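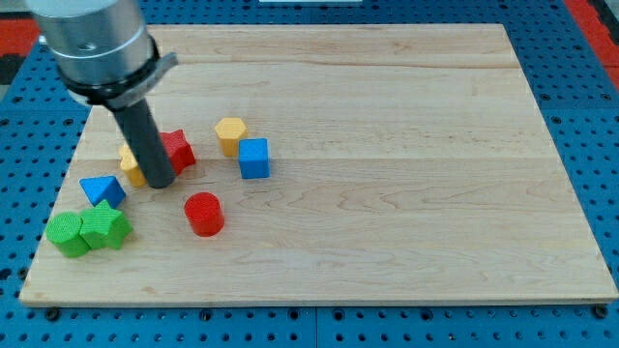

La vapeur et la lavande : comment fonctionne un alambic

Une fleur de lavande sent fort quand on la frotte entre les doigts. L'odeur vient d'un liquide stocké dans de très petites poches, à la surface de la fleur. Ces poches s'appellent des glandes sécrétrices. Le liquide qu'elles contiennent s'appelle une huile essentielle.

Malgré son nom, l'huile essentielle ne ressemble pas à l'huile de cuisine. Une goutte d'huile de tournesol posée sur du papier laisse une tache grasse qui reste. Une goutte d'huile essentielle s'évapore presque entièrement. On dit qu'elle est volatile : ses molécules passent facilement dans l'air, et une partie arrive jusqu'au nez.

Pour récupérer ce liquide, on utilise de la vapeur d'eau. L'opération se nomme la distillation et l'appareil, un alambic.

Les parties de l'alambic

La chaudière. C'est un réservoir d'eau que l'on chauffe. À 100 °C, au niveau de la mer, l'eau bout et se transforme en vapeur. En altitude, elle bout à une température un peu plus basse.

La cuve. On y place les plantes, sur une grille. La vapeur entre par le bas et monte à travers les tiges et les fleurs.

Le col de cygne. Ce tuyau courbé part du couvercle de la cuve. Il conduit la vapeur vers la partie froide de l'appareil.

Le serpentin. C'est un long tube enroulé comme un ressort, plongé dans un bac d'eau froide. La vapeur y refroidit et redevient liquide. Ce changement d'état s'appelle la condensation. C'est aussi ce qui forme la buée sur le miroir de la salle de bains.

L'essencier. Le liquide qui sort du serpentin coule dans ce récipient, où l'eau et l'huile essentielle se séparent.

Ce qui se passe dans la cuve

La vapeur chauffe les fleurs. Les petites poches s'ouvrent et l'huile essentielle s'évapore à son tour. Les deux vapeurs, celle de l'eau et celle de l'huile, montent ensemble vers le col de cygne.

Un point surprend souvent. Plusieurs constituants de la lavande, pris seuls, bouillent vers 200 °C. Pourtant, la vapeur d'eau les emporte à moins de 100 °C. L'explication est la suivante : quand deux liquides qui ne se mélangent pas sont chauffés ensemble, chacun envoie des molécules dans la vapeur, et les deux pressions s'additionnent. Le mélange bout donc plus tôt que chacun des deux liquides chauffé seul. Les molécules fragiles sont ainsi moins abîmées par la chaleur.

Ce qui se passe dans l'essencier

L'huile essentielle de lavande est moins dense que l'eau. Autrement dit, un litre d'huile essentielle pèse moins qu'un litre d'eau. Elle forme une couche au-dessus, et on la recueille par un robinet placé en haut. L'eau sort par un tuyau dont l'ouverture intérieure se trouve en bas.

Cette eau garde une partie de l'odeur des fleurs. On l'appelle hydrolat, ou eau florale.

Toutes les huiles essentielles ne flottent pas. Celle du clou de girofle est plus dense que l'eau et se dépose au fond. Il faut alors un essencier construit autrement.

Un exemple avec des nombres

La distillerie Pichon travaille avec une cuve de 1 836 litres, montée sur un alambic Steva. Pour une distillation, on y tasse 496 kilogrammes de lavande coupée. Le tassement doit être régulier. S'il reste un trou, la vapeur passe par ce chemin facile et une partie des fleurs n'est pas traitée.

La distillation dure 29 minutes à partir de la première goutte. On obtient 175 litres d'eau florale. L'huile essentielle, elle, ne remplit qu'une petite partie de l'essencier : il y en a quelques litres seulement.

La quantité change d'une année à l'autre. Elle dépend de la variété, de la pluie, de l'âge des plants et du moment de la coupe. Le lavandin, cousin de la lavande fine, donne davantage d'huile. Son odeur est plus camphrée.

Que deviennent les tiges ?

Après la distillation, la cuve contient encore presque toute la plante, chaude et humide. On parle de paille de lavande. Elle peut être compostée, étalée au pied des cultures ou, une fois sèche, brûlée pour chauffer la chaudière. Chez Pichon, la paille est mise en tas et reprise en octobre pour les champs.

Observer la condensation à la maison

Cette observation se fait avec un adulte, qui s'occupe seul de l'eau chaude.

L'adulte verse de l'eau chaude dans un saladier épais et pose dessus une assiette froide. Après quelques minutes, il soulève l'assiette. Le dessous est couvert de gouttes. L'eau s'est évaporée, puis elle s'est condensée sur la surface froide. L'assiette joue le rôle du serpentin.

On peut recommencer avec une assiette tiède et comparer la taille des gouttes. Il ne faut pas mettre le visage au-dessus du saladier : la vapeur brûle.

Précautions

Une huile essentielle est un produit très concentré. Elle ne se boit pas, ne se met pas dans les yeux et ne s'applique pas sur la peau sans l'avis d'un adulte informé. Le flacon se range fermé, en hauteur, loin d'une flamme. En cas d'accident, il faut prévenir un adulte tout de suite, qui appellera un centre antipoison.

Vocabulaire

Volatil : qui s'évapore facilement.
Condensation : passage de l'état de gaz à l'état liquide.
Densité : comparaison entre la masse d'un corps et celle du même volume d'eau.
Hydrolat : eau parfumée recueillie à la sortie de l'alambic.

Fiche mise à jour le lundi 26 août 2019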